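Please Let Us Keep Our Own Desks

By Kyriaki Koutsoukos

When I started my first job in this country, I was given a desk before I was given a password. It took nearly a week until the computer let me in, and in those days I had nothing to do except sit. I put my pens in the drawer. I learned which part of the window gave a reflection in the afternoon.

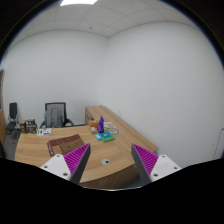
By the time the password came I already felt that I worked there. I have thought about this often since last December, when my present employer, Caniveo, told us that from the new year we would not have assigned desks anymore. We would reserve one each morning with an application on the telephone, called Losement. We were told that it would make us more flexible and that we would meet more colleagues.

I want to be fair to the people who decided this. Rent is expensive. Many of us work from home on some days, and I understand that a manager who walks through a half-empty floor sees money going out of the window. I also don't think that an office should look the same forever only because somebody got used to it. My mother worked for 17 years in a land registry where the chairs were older than the clerks, and she did not love those chairs.

But I believe that the shared desk takes something from us that is not on the invoice, and I would like to try to say what it is.

The first thing is time. In the morning I look for my place, I change the height of the chair, I move the screen, I find that the cable is the wrong one, and I go to ask for another. In the evening I must put everything back in a locker which is on a different floor. None of these tasks is long. I once complained about them and was told, in a friendly way, that it is only a few minutes. Yes, but they are the first minutes of the day, when my head is the clearest, and I spend them under a table with a plug in my hand.

The second thing is harder to explain. In my language we have a word for the corner of the house where a person usually sits. When a guest comes, he may be offered this corner, and he understands that it is an honor. At the office I had such a corner too. It had a dictionary with a broken back, a postcard from my cousin and a cup that I did not like but did not want to throw away. When people came to ask me something they came to the corner, and they knew from far away whether I was there. Now they send a message which says "are you in today?" and often I see it when they have already gone home.

My colleague Fionnuala Mac Suibhne does not agree with me, and I have promised her to write down her opinion correctly. She says that a desk is a tool like a stapler, and that people who put photographs on it are trying to live at work, and that this is good for the employer and bad for the people. She leaves at five with an empty bag and she is happy. I think she is right about herself. I also notice that she sits every day in the same seat near the kitchen, and that everybody leaves it free for her.

Bit-na Cheon, who joined us this spring, told me something that stayed with me longer. In her first month she did not know who was in her team. She knew the names from the screen, but the faces changed around her each morning, and she was too shy to ask the person beside her who he was. She ate lunch alone more than she wanted. We were promised more meetings between colleagues, and perhaps for those of us who already knew each other it is so. For a new person, I think you need to see the same face in the same place many times before you dare to say something stupid to it. Friendship at work begins with saying something stupid.

I do not ask that everybody must have a fixed place. Let the ones who come one day in the week share, and let the ones who like to move around move around. But a person who comes four or five days should be able to say, "I would like this one, please," and have it. A small shelf would also help. I would give up my locker for a shelf with pleasure.

In my department we were asked to fill in a survey about the new system, with faces from sad to smiling, and a box for comments which accepted up to 200 letters. I wrote that the chairs are comfortable, which is true. Then the box was full, so I have written the rest here.

The dictionary is at home now. I use it in the evenings, at the kitchen table, and when I need it at work I telephone my husband and he reads me the page.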